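Início | Caderno da bancada | Compras | Calendário | Entrar

Caderno da bancada, novembro, segunda-feira

Objetivo do dia: fechar a lista de equipamento para o ano que vem antes que a Joana Fonseca feche por mim. Ela quer um número. Eu tenho uma opinião e três orçamentos que não concordam entre si, o que em compras conta como fartura.

Recapitulando para quem faltou à última reunião (Sadao, é contigo). Temos um braço, um par de dedos pretos, uma câmera de punho e uma célula de tampo branco e painéis cinzentos. Fazemos com isso tarefas de mesa: pegar canetas, devolver canetas, mudar coisas de um recipiente para outro. O plano aprovado em princípio fala em "ampliar a capacidade". Ninguém escreveu de que capacidade se trata, portanto passei a manhã a tentar adivinhar olhando para o que realmente nos atrasa.

Garra. O orçamento da Jonen chegou às 9h, bonito, encadernado em PDF, com um par de dedos adaptativos e 13 semanas de prazo. A Ciltano entrega em 5 semanas, só que o flange é outro e o adaptador vem cotado à parte, numa linha em letra pequena que a Halima achou. Li a linha duas vezes. O adaptador custa mais que o jantar de fim de ano e tem menos peças móveis.

Minha posição, para ficar escrita: não precisamos de garra nova antes de decidir o que fazer com os dedos que temos. São largos. Num recipiente aberto isso não incomoda, mas num porta-canetas com divisórias a ponta tem de entrar entre a parede e o copinho do meio, e sobra pouco espaço para erro. Dedos mais estreitos, feitos aqui, saem por 400 em material e usinagem segundo o Genivaldo, que faz contas a lápis e costuma acertar. Dedos comprados saem por quanto o vendedor achar que temos cara de pagar.

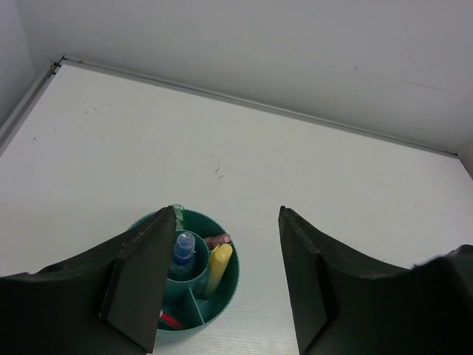

Peças de teste. Ponto que sempre some do orçamento e sempre reaparece em recibos avulsos. O organizador redondo verde-azulado tem sido a melhor compra do projeto por real gasto: copo interno, divisória fina, parede canelada, tudo aquilo que o simulador finge que não existe. Quero mais recipientes desse tipo, com alturas diferentes, e uma caixa decente de objetos para pôr dentro. Translúcidos também. A Simone Bragança insiste nos translúcidos porque são os que dão trabalho à segmentação, e tem razão, embora eu tenha preferido não dizer isso na frente dela.

Pedido: uma rubrica própria, "consumíveis de manipulação". A Joana perguntou se marcador amarelo é consumível. Respondi que depende da força da garra.

Mesa e painéis. A superfície branca já tem riscos curtos perto do centro e uns pontinhos espalhados, e o painel do fundo tem um risco comprido e fino. Nada que impeça trabalhar. Se formos trocar o tampo, proponho fosco, porque o atual dá um brilho suave que me deixa desconfiado de qualquer limiar de cor. A Frei cotou tampo e painéis em conjunto. A Dakov cotou só o tampo e acrescentou "consultoria de iluminação", que eu traduzo por alguém que vem cá dizer para comprarmos luminárias da Dakov.

Decisão provisória: pedir amostra à Frei, do tamanho de uma folha, e pôr debaixo da câmera antes de assinar seja o que for. Ver se a Frei vende o painel separado.

Segunda célula. É o elefante na planilha. O Sadao Sasaki quer duplicar tudo: braço, câmera, mesa, a cadeira. Eu queria primeiro saber quantas horas por semana a primeira fica parada. O registro de uso depende de as pessoas preencherem o registro de uso, e por isso temos um documento histórico muito fiel sobre as tardes da Halima Wike e nada sobre o resto da equipe. Fica combinado preencher durante 4 semanas e só depois falar em duplicar. O Sadao aceitou com a cara de quem vai preencher muito.

Pendências:
- Genivaldo: desenho dos dedos estreitos, mesma furação dos atuais.
- Halima: perguntar à Ciltano se o adaptador é negociável ou só caro.
- Simone: lista de objetos, com prioridade marcada. "Todos" não é prioridade.
- Eu: separar frete e imposto no orçamento da Jonen, que os escondeu no total.
- Joana: resposta sobre a rubrica de consumíveis.

16h40. A Joana passou e levou a folha com os totais a lápis. Avisei que eram provisórios. Ela disse que o orçamento também.

Caderno interno da bancada | Contato: secretaria do laboratório | Voltar ao topo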